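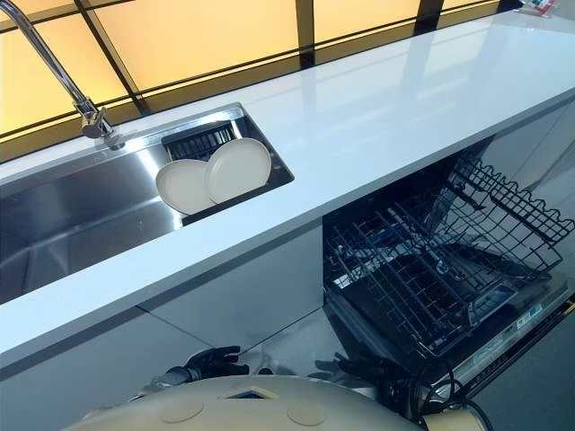
Plates in the rack, dishwasher open at the Grullach shared workshop.

Two-armed dish robot is getting its kitchen trials at Grullach – one plate at a time for now. Ljubica Živković and Rok Petkov started the build in August, evenings mostly, and have put in some 425 hours. Cable routing is next on the list, Petkov says. Then new fingertip pads.

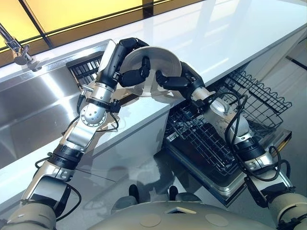 Both hands on the plate is the slow way but kinder to the crockery, says Živković, who wrote most of the grip code. Members can see it at the open night, 3 bucks at the door, kids free. Doors at 6 pm, parking round teh back.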